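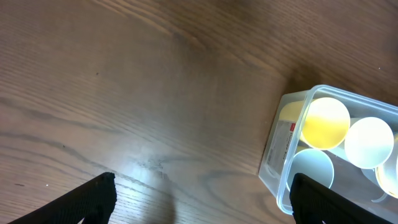
Seen from the wrist: the gripper beside a tub of balls on one of the test tables at Wurkside.

Ask Fatima Adeyemi what takes up most of her working day and she will say light. She writes the perception software at Mondwood, a small firm that rents the upper floor of the Wurkside building, and her job is to tell a robot arm where things are before it tries to pick them up.

Balls in a clear plastic tub look like an easy start. They are round from every side, so the software does not have to work out which way up they are. The trouble is that under bright overhead lamps a pale ball can lose its colour and much of its edge. The plastic around it catches the same light and turns milky.

"The first version found circles," Adeyemi says. "It found them in the balls, and it found them in the reflections of the balls, and it was just as sure about both."

The current version, which the firm calls Clasport, works in two stages. The first marks out the container and ignores everything beyond its rim. The second looks for balls inside, and gives each one a score for how much of its outline it can see. Anything scoring under 70 is left alone until the arm has moved and the camera has had another look. A ball half hidden behind its neighbour often gets a better score from the other side.

Moving the camera costs time. Each extra look adds to the cycle, and the planner is allowed eight seconds to settle on a grasp. If it runs out, it takes the best candidate it has and closes the fingers slowly.

The planner is a separate program, Moen, written before Adeyemi joined in January. It treats the walls of the tub as solid and keeps a margin of 18 millimetres around the fingers on the way in. That is a problem for balls pressed against the side, where there is no room for a finger to pass. For those, Moen plans a short push towards the middle first - if there is a middle free to push into. In a tightly packed tub there often is not, and it has to start with whichever ball sits highest.

The fingers bring a difficulty of their own. They are black and always in view, and they cover part of whatever they are about to grip. Clasport masks them out using the joint readings from the arm, but the mask was drifting by a few pixels. Adeyemi traced this to a delay of 30 milliseconds between the camera clock and the arm clock. Correcting it took an afternoon. Finding it took much longer.

She is now rewriting the replay tool, so that a failed pick can be stepped through with the scores and the planned path drawn on top. At present they sit in separate windows, and she lines them up by hand.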